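HSM 337: Receiving, Sorting and Storage in Small Facilities
Vadbridge College, Department of Facility and Household Services
Course handout, Unit 3: Open Containers and Color Assignment
Prepared by Emese Szekeres

Purpose of the unit

Unit 3 covers the use of small open baskets for sorting mixed goods at a table. Students should read this handout before the practical session and bring it with them. Material from Unit 2 (shelving, labels and load limits) is assumed and will not be repeated. The written portion of the unit is assessed together with Unit 4.

3.1 Terms used

An open container is any basket, tray or bin without a lid from which items can be taken without moving the container. A slotted container is an open container whose sides are pierced at regular intervals. A category is a group of items that leave the table for the same destination. Items that look alike but go to different shelves belong to different categories. This point caused the most lost marks in the previous written test, and students are asked to review the Jakab pantry exercise if it is still unclear.

The word "set" is used in this course for all containers assigned to one category, whatever their number. A set may consist of a single basket.

3.2 Choice of container

Slotted baskets suit dry, solid items larger than the openings: packets, small boxes, rolled cloths, capped bottles. They do not suit loose screws, grains, beads or anything likely to drip. The openings allow a worker to judge from the side how full a basket is, although a basket with narrow slots shows less than students tend to expect. Where an exact count is required, the basket must be emptied and the items counted on the table.

Rectangular baskets use table space better than round ones and can be placed side by side. Check the rim and the corners for cracks before use. A cracked basket is set aside and reported at the end of the session.

3.3 Color assignment

Each category receives one color, and the assignment is written on the session sheet before any item is moved. Colors have no fixed meaning from one session to the next. A class that used blue for linens in the morning may use blue for dry goods in the afternoon, provided that the session sheet says so.

Colors within one session should be easy to tell apart under the lighting of the room. Blue, red and black are acceptable together. Two shades of the same color are not to be assigned to different categories. If a set needs more than one basket, all baskets in the set must be of the same color. 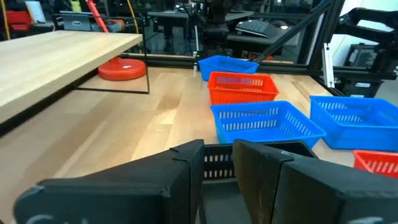
Figure 3.1. Slotted plastic baskets in blue, red and black at a wooden table.

Color alone is not sufficient identification in a shared storeroom. Any basket that will remain in use after the session must also carry a written label, following the Unit 2 format. Temporary baskets that are emptied before the end of class are exempt from this rule.

3.4 Arrangement on the table

The layout is decided by the order of work. Baskets that will be filled most often are placed within easy reach, and those for rare items may stand toward the back. Leave a strip of bare table between neighboring baskets so that each can be gripped and lifted without disturbing the next. Baskets should stand flat and remain clear of the table edge.

A raised platform or riser may be used to gain a second working level. Its feet must rest fully on the table. Goods awaiting sorting are placed on the upper level and baskets on the lower one. Students who find this awkward may reverse the arrangement after consulting the instructor. Nothing fragile is to be stored on the upper level.

3.5 Procedure for the practical session

Students work in teams of 2. One student sorts and the other keeps the session sheet; the roles change after the first half. The time allowed is 30 minutes, including clearing the table.

Write the color assignment on the session sheet.
Inspect the baskets and set out the layout.
Sort all items. Doubtful items go in the black basket and are decided by both students at the end.
Carry each set to its destination and empty it.
Return the baskets, stacked by color, to the Serance cabinet.

3.6 Points for discussion

Under what conditions should the doubtful category be divided?
Compare the color rule in 3.3 with the label rule in Unit 2. Which fails first when a new worker joins the team?
The Zornov reading recommends one basket size for all categories. State one case in which this would slow the work.

Session sheets are handed in before leaving the room. Late sheets are not accepted.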